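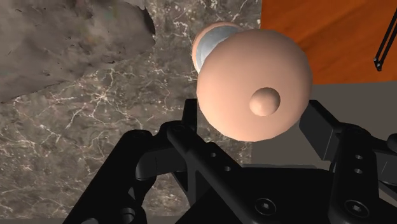 Peach color, with the small round knob

Removing a white ring from a kitchen countertop
Posted by Arben Dervishi, 2021-04-18

Hello to all. In June we moved to a rented apartment in Joradcombe, and the kitchen has a gray-brown countertop with pale veins. I do not know if it is real stone or not, the landlord also is not sure. Last night I put a pot lid on it upside down, with steam still on it, and left it until the morning. Now there is a white ring as big as the lid. I tried warm water and dish soap, 3 times, and it becomes a little weaker but it comes back when the surface dries. The deposit is 200 and I would like to see it again. Can I use vinegar, or is this dangerous for the surface?

Gerd Wunderlich
Please no vinegar before you know the material. Real marble is limestone in origin and acid makes a dull spot that no cleaning will remove – it must be polished. First look at the front edge and under the overhang. If the pattern stops there and you see brown board, it is laminate. If the pattern goes through, it can be stone. 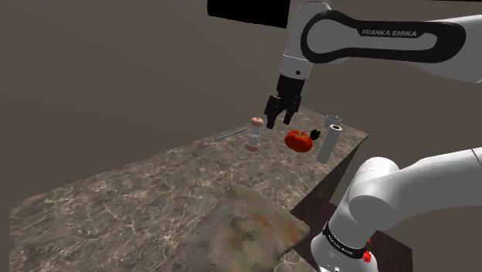 Countertop with a marble pattern

For laminate, make a paste from baking soda and a few drops of water, leave it for some minutes and wipe with a soft cloth, without pressing hard. For stone, use only a cleaner with neutral pH and let it dry completely for one day before you judge. A ring from steam is sometimes only moisture, and it goes away alone. I had one in my old kitchen in Görtz and it was gone the next evening.

Sarnora41
just use toothpaste, worked for my table

Gerd Wunderlich
A table with varnish is a different case. Many toothpastes are abrasive and will scratch a glossy surface, so I would try it last, and in a corner behind the toaster.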